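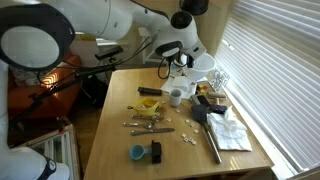
Normand Tremblay wrote that the planner was fine and the real trouble was the collision geometry it was being fed.

ustyna_s (Ustyna Shevchuk)
April 17, 2023
Moving Normand's answer into its own thread so it doesn't get buried. We run Esto for motion planning and Natley for the depth side. On a tabletop with a lot of small stuff, the planner times out or takes a huge detour over the top. I logged 243 plan requests and 30 timed out. Bigger time limits did not help much.

normand_t
What padding are you using on the octree? If it's the default, the free space between the objects is gone before the planner even starts. Turn it down to 8 mm and try again.

zmck
I don't agree with dropping the padding. We did that last June and the wrist clipped a cup on the first day. The depth noise is bigger than 8 mm near anything shiny or clear. Fix the perception first.

ustyna_s
Padding was at default. I'll try it lower, with the speed capped. Zachary, what do you do for the clear stuff? Natley drops most of it.

zmck
We don't plan near it. Any region with missing depth gets marked occupied. It costs you reach but it's safe.

normand_t
That's the same problem again under another name. Mark every hole as occupied and you will never get a grasp on thin white plastic, which also comes back with holes.

ustyna_s
The dripper is my worst case, so here's the wrist view of it.

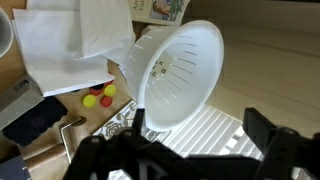 Dripper on its side, wrist camera, mouth to the right.

The segmenter returns the rim as one object and the inside as another. The grasp sampler then scores the rim piece as if it were a flat ring.

thorey_o
Merge the masks before you sample. There's a merge step in the Hubmann tools that joins neighbors when the normals curve smoothly across the gap. It handles ribs fine. Holes at the bottom may still come out as a separate blob, so set a minimum area.

ngill
Or skip masks and sample on the raw cloud. I've never had a segmenter that earned its runtime.

thorey_o
On raw points you can't tell the dripper from the paper beside it. I'd keep the masks.

ustyna_s
Merge step works on the saved clouds. Dripper is one object now. Haven't run it live.

Next question is about attached cables. 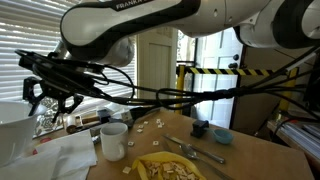 Esto only checks the links in the robot model, and the cable bundle isn't in there. I can add it as a fixed shape on the wrist, but the real bundle sags, and it runs sideways from the gripper all the way across to the right. A shape big enough to cover that blocks half of the workspace. Has anyone modeled this in a way that still lets the planner find paths?

zmck
Three capsules, each attached to a different link, and a joint limit on the wrist rotation. The limit does most of the work – the capsules are backup.

normand_t
Agree with Zachary on this one. Put the limit in the planner config as well as the controller, or you'll get plans that the controller refuses.

ustyna_s
Thanks, trying that next. Config will go in the Cliltenwood repo when it loads cleanly.

Related threads
Octree update rate vs. planning time
Hubmann merge step: which normals?
Esto rejects start state after gripper change
Natley depth holes on white plastic

This site uses cookies to keep you logged in. By continuing to browse you accept our cookie policy.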